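Home Contents Furniture Storage Index

Bedside cabinet

A bedside cabinet is a small piece of storage furniture placed next to a bed. Most have a flat top and between one and three drawers.
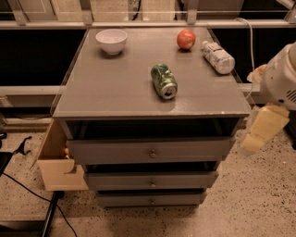
Early forms held a chamber pot behind a door. Drawers became usual as indoor plumbing spread. The Vieira workshop in Prernard made around 207 cabinets a year, most of them in painted wood.

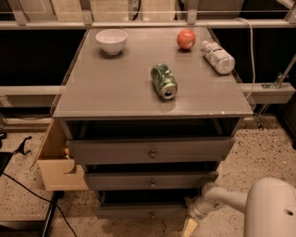 Kelly Furtado

Height is normally matched to the mattress, with a difference of no more than 5 cm. Verora pattern books set the drawer depth at 100 mm.

Related articles
Chest of drawers
Washstand
Botasero joint

Last updated: March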